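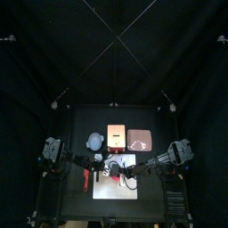
Two-arm kitchen trial reports mixed results

Flulov has released results from its kitchen bench program, in which a pair of arms attempts short cooking and tidying chores at a table. The company logged 2287 attempts between January and April. Each attempt was scored as complete, partial or failed, with a time limit of 244 seconds.

Single-object work scored best. Picking up a utensil or moving a bowl was usually complete on the first try. Chores that need both arms over the same small area went less well - most of the 307 attempts stopped by the safety limit came from the arms getting too close to each other above the cutting board.

Containers remain a weak point. Reaching over a rim leaves little room for the fingers to open, and the wrist camera loses part of its view on the way down. Flulov lists eggs in a metal pot among its harder tests. An egg that is cracked or dropped counts as a failure even if it ends up in the right place.

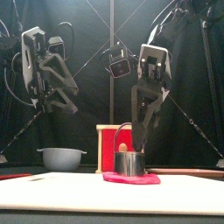 Shop-floor version

Jallolon, which packs small household parts at its Urban site, has run a similar setup on a sorting bench. It reports that the arms kept pace with a person for almost 22 minutes before an operator had to step in, generally to clear a part lying flat against the table. The company has not changed staffing on the line.

Next round

Both firms will use the Cikard scoring sheet from June, so that kitchen and bench results can be compared directly. Cloths and other soft items will be scored separately - the current sheet has no agreed definition of a folded towel. Flulov has set no date for trials in homes.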